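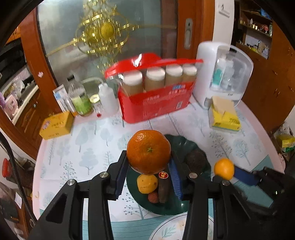 A fruit plate with a scalloped rim, holding citrus, an avocado and other fruit on a tree-printed tablecloth.

Fruit plate

A fruit plate (also table plate, fruit dish or, in older household books, standing plate) is a plate or very shallow dish on which whole fruit is kept out in the open, usually in the middle of a table, for anyone in the house to take as they please. It is a close relation of the fruit bowl, and in many homes the two words are used for the same thing, but the plate is flatter, holds less, and lets every piece be seen at once. The term can also mean a serving of cut fruit brought out at the end of a meal, for which see Dessert platter.

Form

Most fruit plates measure somewhere between a side plate and a dinner plate, though serving plates and even cake stands are pressed into the work quite happily. A slightly raised rim is a help, as round fruit will roll at the least knock of the table, and for this reason the scalloped or leaf-shaped edge has long been a favourite: a small orange will settle very nicely against one of the curves. Dark greens and browns are common colours for the glaze, and they set off the brightness of citrus in a way that plain white does not quite manage.

The Surnard pottery at Prandallow, whose green leaf plates are still found in a good many second-hand shops, listed 316 patterns in its last printed catalogue, and fruit plates of one kind or another made up the largest single section. The leaf plates were sold in two sizes, the larger meant to carry 800 grams of fruit without crowding. In practice people have always piled them rather higher than that – a fruit plate with room to spare tends to have another mandarin put on it before the day is out.

Contents

There is no fixed rule as to what belongs on a fruit plate, and the mixture generally follows the shopping. Citrus is the mainstay in the colder months, being firm, long-lasting and easily peeled at the table without a knife. Tangerines and mandarins are often set out in several sizes together, from the large thick-skinned sort down to those that make a single mouthful. Avocados and bananas are usual companions. Smaller things, such as lychees and cherry tomatoes, are tucked in wherever a gap allows, and the tomato has been so long accepted on the plate that few households give a thought to whether it ought to be there.

The usual way of arranging a plate is to put the largest fruit at the back or in the middle and lean the others against it. Long fruit such as bananas may be laid through the centre, with round fruit to either side to hold them steady. Shop stickers are often left on until the fruit is eaten, although the stricter household books ask for them to be taken off before the plate goes to the table.

Ripening and keeping

Bananas and avocados go on ripening after they are picked, and they give off a gas, ethylene, which encourages other ripening fruit nearby to hurry along as well. This is the reason a hard avocado is so often put beside a banana when it is wanted for the next day or so. Citrus is much less affected. It does not grow any sweeter on the plate, but it will keep there for a week or longer in a cool room.

A banana whose skin has gone dark brown or black is past its best for eating from the hand, in most people's opinion, but so long as it is free of mould and smells sound it may be perfectly good mashed for a cake or a loaf. An avocado is harder to judge, for several varieties have a dark, bumpy skin when they are ready, and the colour alone says little about the state of the flesh. A gentle press near the stem is the customary test, and a kinder one than squeezing the whole fruit, which bruises it for whoever comes next.

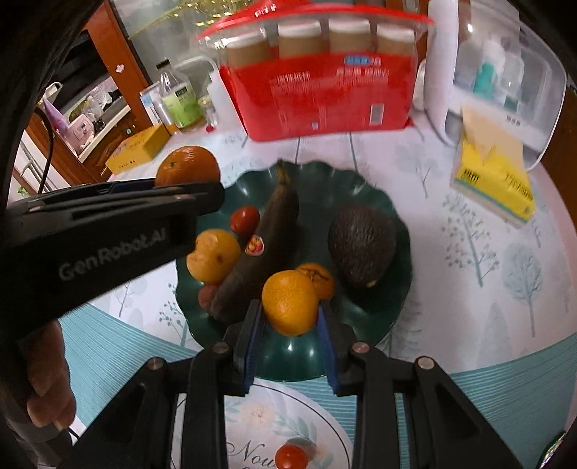 Fruit that has been started and put back is a matter on which households differ. A tangerine with some of its peel removed will dry at the torn edge, and the segments beneath turn leathery after a few hours, so it is best finished the same day. Some families keep a small saucer beside the plate for peel and for halves not yet eaten; others return everything to the plate and trust to good appetite. Washed fruit ought to be dried before it is set out, particularly lychees and tomatoes, as damp collecting underneath is the commonest cause of mould.

The plate itself wants washing each time it is emptied. In the Haron district the custom was to do this on a Tuesday, when the market fruit came in, and whatever was left from the week before went into a pan with sugar and was eaten warm with the evening meal. August was the exception, with soft fruit so plentiful that plates were filled and emptied daily.

Place on the table

The fruit plate rarely has a table to itself. On a table in everyday use it shares the cloth with bottles and jars, boxes, tissues and whatever else the household likes to keep within reach, and it is commonly the one thing that stays in the middle while the rest is shuffled about around it. Placemats are sometimes laid near it or under it to save the cloth from juice, citrus oil being rather troublesome to get out of pale fabric. Printed cloths with trees, sprigs and branches are a traditional match, and mats with leaves and a line of cursive lettering have become popular alongside them.

A survey of home tables carried out for the Egan Household Museum in Prandallow gathered replies from 1,941 homes. Of these, more than 600 kept fruit on a plate in preference to a bowl, the reason most often given being that nothing could be forgotten at the bottom. A smaller number of replies mentioned that children were likelier to help themselves from a plate, and a few complained that it took up too much room at mealtimes and had to be moved to the sideboard.

Related pieces

The footed fruit stand, or tazza, raises the fruit on a stem and was intended more for show. The tiered stand does the same over two or three levels and is useful where the table is small. Hanging baskets of wire or string keep fruit off the table altogether, with good air on all sides, though they are inclined to mark soft skins. The nut dish, often made to match the fruit plate, is a good deal smaller and usually has a place in the middle for the crackers.

See also

Fruit bowl
Centrepiece
Dessert platter
Placemat
Tablecloth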